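Felteck Roof Box, 12 cu ft, Matte Black

In stock at our Dumville store. More than 40 sold since April so dont wait too long on this one.

Fits most cars and small SUVs with factory crossbars. Square, round or aero bars, all fine. No bars yet? Ask us for the Nasulier set, we'll put both on while you wait. Opens from either side. Lock included, two keys. Max load is whatever your car's manual says for the roof, go by the lower number if the box and the manual disagree.

Snack stops, ski weekends, the long drive to the in-laws. Gets the bags off the back seat so people can sit there again. 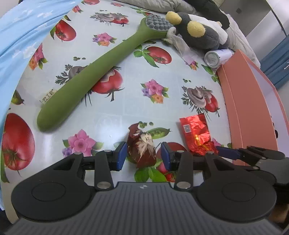

Xia wrote in to say the box stayed quiet on the highway once the front clamp was moved back a notch, and that fuel use went up a little, less than expected. "Put 2000 miles on it, no leaks. Wish the key was bigger."

Clamps: check them after the first 40 miles, then every 1000. Hand tight only. Take it off before the car wash, please. We've seen what the brushes do.

Used boxes too, ask at the parts counter. Stock changes weekly, some have scratches, all of them lock.

Fitting is free thru Sat 14 December if you buy the box and bars togther. Bring the car, allow half an hour. Call first for hatchbacks, the rear door needs clearance and a couple models wont work.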